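Grarkport Workroom: Bench Surfaces, October

Cormac Fitzgerald refinished the benches in the east bay over the winter shutdown. Entries are in bench order. Surface codes follow the Uko schedule kept at the front desk.

Bench 7. White top, light texture. Coating code Gorkix 167. Re-levelled at both ends and returned to general use. Sharp tools are to be used over a cutting mat only.

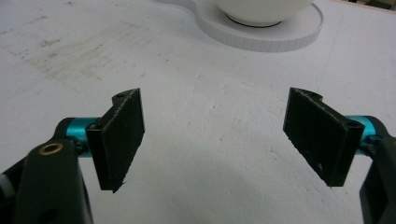 What should be used to clean a textured white top?
A damp microfibre cloth and a neutral detergent, worked in small circles so the cloth reaches the low points of the texture. Solvents and scouring pads dull the coating and should be kept off it.

Grey marks that remain after washing are usually transfer from rubber or metal. A white vinyl eraser lifts most of them. Anything that catches a fingernail is damage to the coating and goes in the bench log under the colour and code of the top, with the distance from the nearest edge in millimetres.

Ita Egan holds the touch-up kits. Each contains 200 mL of coating, a foam applicator and a sheet of fine abrasive. Quote part 843 when requesting one. Baek filler is not compatible with the Gorkix coating and has been withdrawn from the store.

The bay is closed on Sunday for floor sealing.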